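Section 4: Sorting layout and handling time

Rodica Marinescu and Tin-yau Su

### 4.1 Purpose

The Arboleda dining hall reuses all of its metal flatware. After washing, mixed pieces are spread on a table and sorted by hand into bins. This section covers the choice of bin type and the layout of the table. Washing and drying were treated in Section 3.

### 4.2 Materials

Sorting was done by handle color. The stock contains blue-handled, orange-handled and gold utensils, plus a few with wooden handles. Clear plastic bins were chosen over the opaque gray ones used in the first trial, which had to be tilted to check their contents. The table has a light wooden top.

### 4.3 Procedure

1. Spread the mixed pieces over the front and middle of the table with no stacking.
2. Stand the bins across the rear half.
3. Sort one color at a time, starting with blue.
4. Record the time when the last piece is placed.

Each run used 50 pieces. The full stock is 3,799 pieces, so a single run covers only a small part of a day's load.

### 4.4 Results

Mean time per run was 225 seconds with the bins at the rear and slightly longer with the bins along one side. Most errors involved gold pieces placed with the wooden-handled ones. Long thin handles also caught on the bin rims and had to be dropped in bowl first. Runs done after 4 p.m. were left out of the mean, as the room light had changed.

### 4.5 Limits

Only spoons and similar pieces were used. Knives are stored separately and were not timed. Bin labels were not standardized between runs, and the effect of labels on errors remains open. Data sheets are in Appendix B.
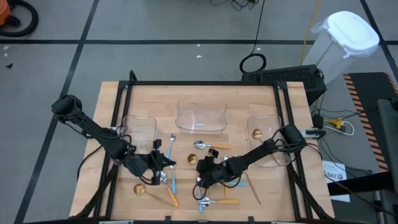 Figure 6. Rear-bin layout with mixed utensils on the table and a gold spoon in the right bin.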